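Flandon Neighbors Help Board > Home & Laundry

Mesh laundry bags: do they do anything, and where are they supposed to live?

Posted by skekard_steve
Feb 25, 2022
836 views

My wife bought a set of mesh bags for the small stuff in the wash. The stuff in question is washcloths, baby socks, and the thin little cloths that came free with somebody's glasses. I was told to use the bags. I have used the bags. I now own clean bags with damp knots inside them, and on top of that I have a blue plastic bin that was bought to hold the small stuff before it went into the bags, so every sock in this house passes through more checkpoints than I did on my last flight.

What I would like to know is this. How full is a bag supposed to be? Do I sort into the bin first, or straight into the bag? And does the bag go in the dryer or do I empty it? The label says "follow garment care," which I can only assume was written by someone on their way out the door.

We have a front loader, a Bestlow, if that matters. Medium age, loud.

14 replies, 3 shown (sorted by most helpful)

Charmaine Tshabalala
Moderator, Laundry and Linens

Your knots are from overfilling. Everybody packs these bags like they're leaving the country. Fill it half full at most, and for washcloths I'd go less than that. The water has to get in and the cloths have to move around, or you are just steaming a dumpling.

As for the order of things, bin first, bag second. Keep the bin on the folding table or the floor or wherever dirty things land in your house, and let the small pieces pile up loose until wash day. Then lay the mesh bag flat on the table next to it and move things over one at a time. One at a time is tedious, I know. It is also when you find the sock balled up inside the other sock, and the tissue, and once in my case a car key.
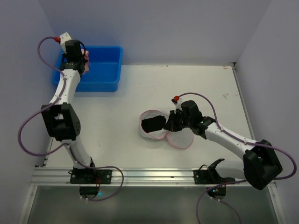

Small pink cloth at the blue bin, round mesh piece out on the table.

Shake each piece open before it goes in. A crumpled washcloth goes in crumpled and comes out crumpled with a dry center, and then you get that smell. Don't put fuzzy things in with dark socks. Close the zipper all the way and tuck the pull under the little elastic flap if yours has one. If it doesn't, put a small safety pin through the pull. A zipper that works itself open in a front loader will make a noise you'll remember.

Dryer: I take everything out. You can dry in the bag on low if you're in a hurry, but it takes forever and the middle stays damp. The bag itself I hang over the faucet.

Some people skip the bag for washcloths altogether, and I won't fight them. For baby socks, use it. The rubber door gasket on a front loader eats baby socks. Go pull yours back and look. I'll wait.

skekard_steve

There were three socks in the gasket. One of them is from a child who is now in kindergarten.

Ramesh Awasthi

Agree with most of the above except the bin. I had one of these for years, and a bin with nothing in it is an invitation. You put washcloths in it. Then someone else puts in a screwdriver, a birthday candle, the warranty for the toaster. By January mine held everything in the house but laundry.

If you're keeping the bin, the trick is to get it all the way empty every single wash day, down to the bare floor of the thing, and wipe it out.
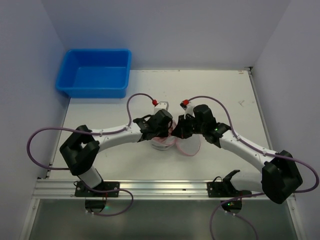 Then shove it back into its corner against the wall, because a bin that sits in the middle of the table collects mail. I don't make the rules. I did try a lid, and what happened was that things were put on the lid.

On the bags, size matters more than brand. I have one big Minami bag that I bought thinking bigger was better, and it swallows a load whole, slumps to one side of the drum, and sets the washer walking across the floor — my downstairs neighbor has mentioned it. Get two or three small ones and spread them out in the drum with some towels. Never run one bag by itself. The machine can't balance it and will sit there rocking back and forth, thinking it over, for about 20 minutes.

Also, turn the bag inside out once in a while and pick the lint off. I had never done this until last year, and I'd rather not describe it.

bigpinecone

just wash them by hand in the sink

skekard_steve

Thanks, Charmaine and Ramesh. Half full, bin emptied, bag over the faucet. The safety pin is in place. My wife would like it noted that she told me about the half-full part when she brought the bags home.

Pinecone, there are 244 square feet of living space up here and the sink has dishes in it.

Thread marked as solved by skekard_steve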